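Kaline publica su comparativa de pinzas de mano y el cisne sale mejor parado que algunos fabricantes

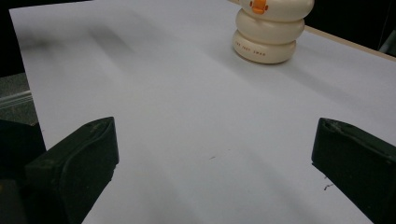

Boletín de prensa, núm. 13, pág. 2

Zarnport, diciembre de 2023. El laboratorio de ensayos Kaline ha hecho pública la comparativa en la que ha trabajado desde julio: tres pinzas de mano con cámara incorporada, una misma mesa y una colección de objetos elegidos por su escasa voluntad de colaborar. El informe completo se puede pedir al gabinete de prensa y contiene 151 ensayos válidos, las tablas de tiempos y un anexo sobre sombras que resultó más largo que el capítulo de conclusiones.

Las tres candidatas son la Trorisent en su versión de dedos anchos, la Karunaratne de dedos finos y un prototipo de la propia Kaline. Somos conscientes de que presentarse a un concurso que uno mismo organiza queda feo. Para compensar, el prototipo ha quedado último y así consta en la portada del informe.

El objeto estrella de la serie es un cisne apilable de juguete, color crema, con el pico naranja y formado por anillos redondeados que se montan unos sobre otros. A un ingeniero le parece un objeto sencillo hasta que intenta cogerlo. La superficie es lisa y algo brillante, no hay una sola cara plana donde apoyar una almohadilla y cada anillo cambia de tamaño o de posición respecto al de abajo. Si se aprieta a la altura equivocada, los dedos resbalan hacia arriba y se llevan la cabeza. En las hojas de registro este resultado figura como «decapitación parcial», categoría que el departamento de calidad pidió retirar y que sigue ahí.

La prueba consiste en acercar la pinza abierta al juguete, cerrarla sobre el anillo indicado, levantar, trasladar y volver a dejarlo en pie. Se repite con el cisne entero, con los anillos por separado y con el conjunto girado respecto al operador. El cierre lo hace siempre una persona, con la mano, de modo que la comparativa mide el conjunto de dedos, almohadillas y cámara, y también un poco el desayuno de quien sujeta el mango. Los operadores rotaron entre las tres pinzas para repartir ese último factor.

Dedos

La Trorisent gana en agarre. Sus almohadillas, anchas y negras, perdonan un acercamiento torcido y sujetan el anillo inferior sin que el resto se incline. A cambio, en los planos cortos ocupan una parte considerable de la imagen, y cuando el objeto es pequeño la cámara ve sobre todo dos dedos magníficos. Quien compre esta pinza para grabar demostraciones debe contar con ello. Quien la compre para coger cosas estará contento.

La Karunaratne hace lo contrario. Deja ver casi todo y sujeta lo justo. Con los anillos sueltos es la más precisa de las tres y la que menos empuja las piezas vecinas. Con el cisne montado obliga a apuntar al anillo de abajo y a no respirar demasiado fuerte durante el traslado.

El prototipo de Kaline abre más que sus rivales, lo cual luce mucho en un folleto. También cierra con un ligero retraso entre un dedo y el otro, suficiente para que el objeto dé media vuelta y acabe mirando a la pared. El equipo mecánico ha solicitado que este comportamiento se llame «autocentrado». La solicitud ha sido denegada.

Cámaras

Todos los ensayos se hicieron sobre una superficie blanca y ancha, colocada encima de la mesa de madera. La elección parecía inocente. Sobre blanco, un objeto crema pierde contorno, la exposición automática se pone nerviosa y cualquier sombra difusa cobra una importancia que no merece. El pico naranja ha sido, en bastantes secuencias, el único punto en el que las tres cámaras estaban de acuerdo.

La cámara de Trorisent mantiene mejor el tono del blanco al acercarse. La de Karunaratne lo vira a un azul de sala de espera. La de Kaline tarda en decidirse y, cuando por fin se decide, la pinza ya está en otra parte. El informe recomienda fijar la exposición a mano en los tres modelos, consejo que aparece en los tres manuales y que no siguió ninguno de los operadores durante la primera tanda. Esa tanda se descartó entera y no forma parte de los 151 ensayos.

El desenfoque merece párrafo propio. Con el juguete lejos de los dedos abiertos, lo interesante es saber en qué momento la imagen permite distinguir la letra pequeña impresa en naranja sobre el cisne. Se adoptó como medida de nitidez a falta de una carta de ajuste, que estaba pedida y llegó cuando ya habíamos terminado. La carta ha quedado muy bien colgada en el pasillo.

Resultados

En agarre, por este orden: Trorisent, Karunaratne y Kaline. En visibilidad, Karunaratne, Kaline y Trorisent. En comodidad tras una sesión larga hay empate entre las dos primeras, y sobre la tercera los operadores entregaron comentarios por escrito que se reproducen en el anexo con algunas palabras tachadas. El cambio de almohadillas lleva hasta 3 minutos en la pinza de Trorisent, siempre que se encuentre la llave.

No se publica una nota global. Se intentó, y según el peso que se diera a cada apartado ganaba una pinza distinta, incluida la nuestra en una hoja de cálculo que alguien había guardado con el nombre «versión buena». La hoja se ha archivado. Para manipular objetos redondeados y resbaladizos, Kaline recomienda los dedos anchos. Para grabar piezas pequeñas desde la propia pinza, los finos. Para abrir mucho y luego ya veremos, el prototipo.

Próximos pasos

La segunda fase repetirá el protocolo con un fondo oscuro mate y con los mismos objetos, de manera que puedan compararse las dos series. Se ensayarán además almohadillas nuevas en el prototipo y un mecanismo de cierre en el que ambos dedos lleguen a la vez, mejora que el equipo califica de ambiciosa. Los fabricantes que quieran incluir su pinza pueden enviarla a la sede de Zarnport con las almohadillas de serie, sin modificaciones y sin cartas de recomendación.

Los laboratorios interesados en reproducir las pruebas recibirán junto al informe la hoja de registro en blanco y la lista de objetos. El cisne no se presta.

Sobre Kaline

Kaline es un laboratorio independiente de ensayo de herramientas de manipulación con sede en Zarnport. Compara pinzas, cámaras y controladores, publica lo que sale y de vez en cuando fabrica algo para tener con qué perder. Las unidades de Trorisent y Karunaratne se compraron por los canales habituales y a precio de catálogo, circunstancia que administración nos pide recordar en cada comunicado.

Contacto para medios: gabinete de prensa de Kaline, Zarnport. Se atienden peticiones de informe, de imágenes en alta resolución y de visitas al laboratorio con cita previa.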